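Rallville Clothing Room to Reopen With New Folding and Sorting Guidelines

Thursday, February 13, 2020

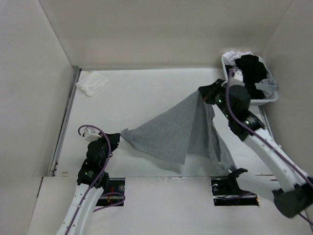
The Rallville Clothing Room will resume regular distribution in April, following a winter in which 291 bags of donated garments were received at the Brunport Street entrance. Residents who wish to donate before the reopening are asked to review the guidelines below, which apply to all adult and children's clothing.

T-shirts and other soft knit tops remain the items most often requested by visiting families. They are also the items most often returned to the sorting tables, as knit fabric creases easily when it is pushed into a bag. Donors are asked to wash and fully dry each shirt, close any buttons at the neck, and fold it before delivery. A shirt should be held by two corners and allowed to hang straight, then laid face down on a clean, flat surface. The sleeves and sides are folded toward the center and the hem is brought up to the collar. Shirts folded in this manner fit the shelves in the Ofori Room without further handling.

Garments should be delivered in open baskets or clear bags. Plastic baskets will be emptied at the entrance and returned to the donor the same day. Cardboard boxes cannot be accepted at this time – storage space for them is no longer available.

"The condition in which clothing arrives determines how soon it can be offered to a family," said Selorm Addo, coordinator of the Clothing Room. "We are grateful to every household that takes a few extra minutes at home."

Items with stains, missing zippers or strong odors should be placed in the textile recycling bin on Uter Lane. Socks and underwear are accepted only in unopened packages. Winter coats will be held in storage until the fall and need not be sorted by size.

Each household may donate up to four baskets per visit. Groups planning to bring more than 100 garments should contact the front desk in advance so that a separate delivery time can be arranged. Donation receipts are available on request and must be collected at the time of delivery.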